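Visit Report: Open Day at the Salent Automation Laboratory, Lustville

Submitted by Dorottya Csonka, Office of Technical Training
June 29, 2021

Purpose of the visit

The delegation consisted of Lalit Dhillon, Zsolt Fodor and the undersigned. Its task was to assess whether the handling course offered by Salent would suit second-year apprentices at the Veres training center. The open day drew 18 visiting organizations.

Handling demonstration

Reiko Higuchi, head of instruction, received the delegation and outlined the course, which runs to 375 hours and ends with a practical examination in December. Each bench is fitted with one arm. Trainees learn to position the gripper by means of the view from the wrist before they are given any parts to handle.
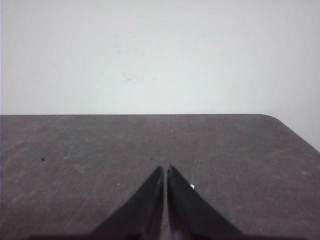
Workspace and equipment

The two black fingers stand close together with a narrow gap between them, and their tips point toward the far edge of the table. The gray tabletop is matte and shows scuffs and small specks. Mr. Fodor asked whether a plain work surface was used throughout the course. Ms. Higuchi replied that patterned mats are introduced in the second module.

Costs

The fee is 2,000 euros per trainee. Travel from Veres is not included. A written offer has been requested from Erzsébet Dobos in the Salent enrollment office.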